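Okay, daycare drop-off, week one. I packed her bag in March, which tells you how calm I've been about all this. Two spare outfits, the blue sleep sack, and a label on absolutely everything, including the hat she refuses to wear.

She did great! I sat in the parking lot and cried for the whole first song on the radio, and then for some of the commercials too.

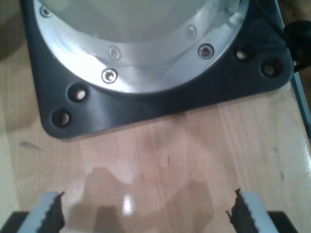 Our teacher at the Stovcombe center, Mrs. Maeng, sends a little note at naptime, and yesterday's said "ate 2 helpings of peas." My child. Peas. At home she throws them at the dog – every single one, with feeling.

If you're next on the waitlist (hi Béla, I know you're reading this), the deposit is $200 and you get $50 of it back once they start. Ask about the sibling rate while you're at it, I forgot to and had to call again.

Pickup is my favorite part of the day now. She hears my voice and comes crawling so fast she loses a sock – we're down to one good pair.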